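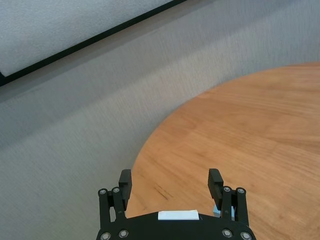 Round tables get skipped on every walkthrough I've ever inherited, and I'm trying to fix that with this list. People check the cords and the exit sign and then lean on the one thing everybody in the room puts their weight on! I start with the top every time, and with wood like the one in the Ingate room I go by hand first and eye second, palm flat, following the grain and then across it. Splinters like to hide in the direction you didn't rub.

By Leif Bisgaard
14 April 2025
3,489 shares | 2 comments

Table and small room check, Nesell building, second floor

1. Tabletop surface. OK. No splinters under my hand. I'd still like it oiled before June (we have most of a can of Marnusance left in the supply closet, so please don't order more).

2. Table edge. OK, go all the way around. I lost my place halfway and had to start over, so now I put a bit of masking tape where I begin. Take the tape off after. I forgot once and it stayed there a month.

3. Wobble test. Both hands on the edge, push down, move a quarter turn, push again. Slight rock on the window side. I turned the foot under that leg until it quit. Marked as fixed, recheck next round.
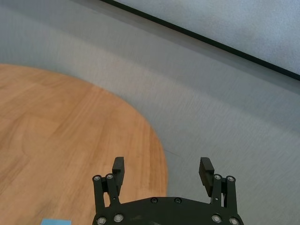
How often does a table like this need the full check? Twice a year is plenty for a room with normal use, plus once more any time it's been moved to another room.

4. Under the table. Get down on the floor with a flashlight, sorry. Bolts snug, no gum (a first), one cable tie with a sharp tail that I snipped.

5. Floor around the table. OK. I walk it in socks, which Recep Aydoğan thinks is ridiculous, but you feel a raised seam long before you see it. Shoes back on before item 6, please.

6. Baseboard trim. Press along it with your thumb. Anything that gives gets a note. Nothing gave.

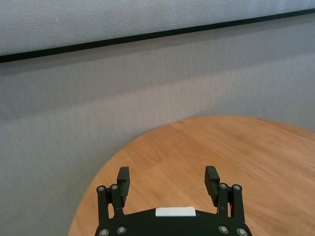
Walls and door

7. Wall surfaces. OK. Look for old staples and pin ends at shoulder height, where sleeves catch.

8. Door clearance. 80 inches under the frame, measured. It closes by itself but slowly, and I'd like the closer looked at. Not urgent, though I've now written "not urgent" on 3 of these sheets in a row, so maybe it's getting there. I'll put in the request this week 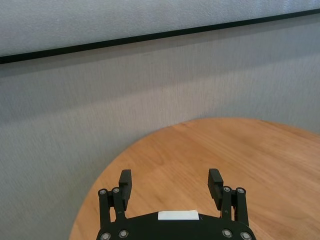 and copy Rondonuwu on it, as they did the last closer down the hall and know which arm fits. If they come out, have them look at the hinge screws on the same visit.

9. Lights. One tube buzzes. Replaced, still buzzes. Passed along to the electrician.

Comments (2)

Recep Aydoğan: Still not doing the socks. Which leg was it that rocked? I'd like to check it when I'm up there.

Leif Bisgaard: Window side, closest to the door. Bring your own flashlight, mine is dying.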